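Stumel gripper comparison

The Stumel gripper comparison is a bench procedure for ranking parallel-jaw grippers and their fingertips on tabletop pick-and-place tasks. It was written by Adi Ginting and Ningsih Nasution at the Jarnton automation laboratory and first circulated as an internal note in January. The current revision is dated 11/23/21. The procedure is run in simulation first and then repeated on a physical arm, with the same object set and the same controller settings in both.

Background

Earlier gripper trials at Jarnton reported a single success rate for each device. Ginting and Nasution argued that this figure mixed three separate sources of failure: the shape of the fingertip, the closing force, and the position error of the arm. The Stumel procedure holds the arm and controller fixed and changes only the hand. A second stage then holds the hand fixed and changes the controller.

Equipment

Two grippers are compared in the standard form of the test. The Mandilow hand has narrow fingers with rounded tips and a position-controlled drive. The Ginting hand, named for its designer, uses wider padded fingers and a force-controlled drive. Both mount to the same wrist flange. A wrist camera looks along the fingers, so that the fingertips stay in view during the approach. A fixed overhead camera is optional and is used only for scoring.

Procedure

Each hand is given 12 trials per object. A trial starts with the arm at a home pose above the table and ends when the object has been released at the target or when a time limit runs out. Objects include small fruit, shallow bowls and rigid blocks. Object positions are drawn from a fixed list of six layouts, and every layout is used twice. The approach speed is not changed between hands.

Bowl tasks are scored separately from flat-table tasks. A sloping wall limits the angle at which the fingers can reach an item resting on the floor of the bowl, and a wide hand may touch the rim before it closes. Rim contact is logged as a fault even if the pick succeeds. 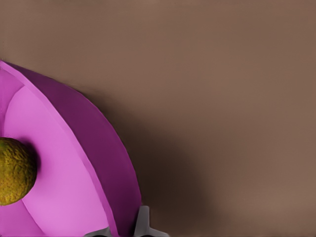 Simulated trials use rigid contact for the hand and the table. Fruit is modeled with a rough surface texture but does not deform under load, so bruising and slip caused by a soft skin are not captured. Friction values are set once for each material pair and kept for the whole series.

Scoring

A completed transfer scores 5 points. One point is removed for each logged fault, down to a minimum of zero. Faults are rim contact, a second closing attempt, and release outside the target area. Dropped objects score zero. Results are reported per object and are not averaged across the set.

Limitations

The procedure does not measure cycle time or finger wear. Suction cups and hands with more than two fingers need a different approach path and are outside its scope. Nasution has also noted that the wrist camera view favors narrow fingers - wide pads hide more of the object just before contact - and that a controller relying on that view may do worse for reasons unrelated to grip.

See also

Parallel-jaw gripper
Wrist camera calibration
Force control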